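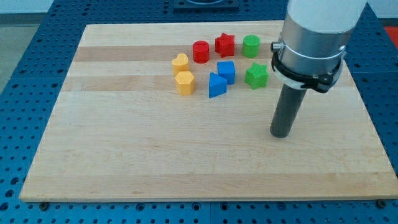 Brenda Medina

The bus to Haltwood leaves from the wrong side of the station, and by the time I had worked this out I had missed one and made friends with a man waiting for a different one. I mention it for anyone thinking of going to the next open day. Stand by the shuttered flower kiosk, ignore the timetable, and have the right money.

Haltwood makes wooden boards. If you have ever cut bread in a rented cottage there is a fair chance you have met the sort of thing: strips of maple glued side by side, sanded flat, oiled, and sold at a price that makes you put it on display and go on using the old plastic one. They share an old dairy with Bruvero, who make coloured plastic shapes for nurseries, and once a year the two of them open the doors together, on the principle that anyone who will travel to look at a board can be talked into looking at a block as well. I went on 2021-05-28, having been promised it in April and then postponed.

We were met at the gate by Devendra Tyagi, who runs the glue room and had been made guide for the day. He had a clipboard and did not look at it once. There was a retired couple who had brought their own sandwiches, a primary school teacher called Catalina Huenchumán with a professional interest in the blocks, two brothers who said they were thinking of building a kitchen, and me, thinking of nothing much except whether there would be tea.

There was tea, but it was at the end, and I shall come to it.

The timber store is first. It is cold and smells like the inside of a pencil case, and the planks are stacked with little sticks between them so that the air can get round. Devendra told us how long they have to sit there, and one of the brothers wrote it down, then asked whether a garage would do. It depends on the garage. This was discussed for longer than I would have thought possible.

After that come the saws, which we saw through a window and which were switched off for our benefit. A saw that is switched off is a large green cupboard. We admired it. The retired couple asked if it was loud and were told that it was.

The glue room is where things get better. I had always supposed that the stripes in a striped board were a decoration, chosen by somebody with a sketchbook. They are mostly just what you get. Maple comes out anywhere between pale cream and a warm sort of tan, sometimes within one plank, and when you cut it up and glue it back together the bands run the length of the board whether you asked for them or not. There is a woman, or there was that morning, whose whole job is standing at a bench shuffling strips about until she stops frowning. She turns one end for end, moves it along by two, looks, and puts it back where it started. I could have watched her for an hour. Catalina asked how she knew when it was right and she said she got hungry.

Then the glue, which is applied with a roller and a good deal less ceremony than I had hoped, and then the clamps. A board stays in the clamps for 40 minutes on a warm day. We were shown one being released. It came out with dried beads of glue along all the joins and looked dreadful, like something a child had done with icing, and Devendra held it up as proudly as if it were a trout.

Sanding happens in stages and the dust gets everywhere in all of them. I was wearing navy. Please learn from this.

What I liked best on the Haltwood side was the seconds shelf, by the packing door, where the boards go that have something wrong with them. You are invited to find out what. I picked up four in a row and could see nothing amiss, and Devendra, without taking them from me, pointed at each with his pen: a knot, a hollow, a join that had opened by the width of a hair, and one that had simply been dropped. The dropped one was the cheapest. I bought it, for 20, and have been looking for the dent ever since.

You cross a yard to get to Bruvero. It had started raining, in the half-hearted way it does there, and the sandwiches came out under the bicycle shelter while we waited for our second guide. This was Veikko Salminen, who designs the shapes. I asked what there was left to design about a cylinder and he gave me a look I probably deserved. A cylinder for small hands has to be short enough to stay standing when somebody bumps the table and tall enough to be picked up without pinching. The edge has to be soft enough for a face to land on. Each colour has to match the batch before, or some child will spend a morning sorting the reds into two piles and the nursery will telephone. It has telephoned.

I should say that I have no small children and had not handled a shape block for a very long time. They are nicer than I remembered. There was a heap of them in a tray by the door, mixed, and within a minute every adult in the party had a fistful. The brothers built a tower. The retired gentleman put a green one in his pocket and was made by his wife to put it back.

The star is the troublemaker, according to Veikko. It has five points and a habit of catching in the mould by one of them, and for years the star was made separately, by a firm called Čierny, and arrived in sacks. They now do it themselves and you can tell that there was a party when the first good one came out. He still keeps it on his desk. It's slightly lopsided. He says it isn't.

Moulding, I am afraid, is another thing seen through a window, though this time it was running: a hiss, a pause, a clunk, and a rattle as the shapes dropped into a bin. Six hundred in a shift, if the star behaves. Catalina wanted to know why nurseries are always sent so many cylinders, and there was a silence in which we all understood that cylinders are easy.

The last stop was the room where the two firms' things meet, and it was the one I would go back for. There is a blue table there, drilled all over with holes in a neat grid like an oversized pegboard laid flat, and a Haltwood board sits on it with a couple of black bolt heads at the front corners. On the board were some of Bruvero's shapes in a loose sort of crowd: a red cylinder and a green one at the back with a red star between them, a pair of yellow blocks over to the left. After the morning we'd had I found I was looking at it like somebody who had just learned the names of the birds. I noticed the bands in the wood, the pale one next to the tan one, and thought about the woman getting hungry. I noticed the light on the tops of the cylinders. The star's points were all very crisp. Veikko noticed me noticing and said nothing, with some effort.

It is a good combination, too. Bright plastic on bare maple looks better than bright plastic on anything else I have seen it on, carpets especially. One of the brothers said it would make a nice worktop and was asked by the other one what exactly he was planning to cook on it.

Questions were invited. Somebody asked whether the boards could go in the dishwasher, and Devendra, who had come over from the other side for the finish, shut his eyes for a moment. No. They cannot go in the dishwasher. You wipe them, you stand them on edge to dry, and you oil them when they look thirsty. The blocks can go in the dishwasher and apparently come out beautifully, so if you own both, do not get them muddled.

Tea was in the old cheese store, served by Brenda Valdebenito from the Bruvero office. We established that we were both called Brenda and then had nowhere to take it. The tea was strong and the cake was a lemon one, cut on a board of such stripiness that I turned it round to see if it was for sale. It was not. It belongs to the cheese store and has been there longer than most of the staff, and the middle is worn into a shallow dip from years of cake. I thought it the handsomest thing in the building and said so, possibly more than once.

The shop is a trestle by the exit. Full-price boards, oil in small bottles, blocks by the bag or singly out of a bowl. They also sell a beeswax polish called Clorker that smells wonderful and has a lid I have yet to get off. Catalina left with two bags of blocks and a receipt for the school. The retired couple bought the oil. The brothers bought nothing, but took away a great many measurements.

Practical matters, then. Allow a whole morning. Wear flat shoes and something dust-coloured. The yard has a drain in the middle which is deeper than it looks. Booking is by telephone and they do ring you back, though it may be at breakfast. There is a ramp to the glue room but the way up to the moulding window is by stairs only, and steep ones, so ask beforehand if that matters to you. Children are welcome on the Bruvero side and held firmly by the hand on the other.

The bus back goes from outside the gate, on the same side as you come out. I waited for it on the opposite one.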